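Gripper comparison: notes of the Friday meeting
Plamari, upstairs workspace

Present: Domingo Urrutia (chair), Anjani Ngau (notes), two from the Clullunar side by phone

1. Last meeting
Notes agreed. The spare finger pads from Holzer are still on order. Domingo to chase.

2. Hand-held grippers
Anjani reported on the first week with the hand-held pair. Soft packs are the hardest items so far. If the fingers close too far the wrapping creases and the pack turns in the grip; if they stop short it drops on the lift. The meeting agreed to keep soft packs on the list and to log slips separately from drops. Each operator will do up to 60 lifts per session, then change over. 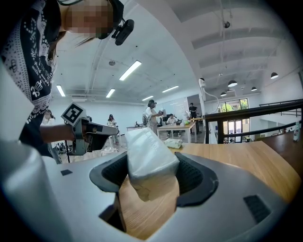
Can the same finger pads be used on the arm and on the hand-held grippers?
They can for the comparison, provided the mounting holes match. Clullunar will send the drawing for the arm side before any pads are ordered.

3. Head cameras
Two operators found the strap slipped when they leaned over the table. Anjani will try the shorter strap. Clullunar asked for the head camera and gripper recordings to start from one trigger, as lining them up by hand takes too long. Agreed.

4. Controller
The Prirusen controller lost its connection 4 times in testing, always after a restart. Domingo thinks it is the cable and will swap it before raising a fault. The old controller stays in use until then.

5. Object list
Now at 13 items. Clullunar wanted to add glass jars. Left over until the pads arrive.

Actions
Domingo: Holzer order, controller cable
Anjani: short strap, slip column in the log
Clullunar: mounting drawing

Next meeting in February, same room.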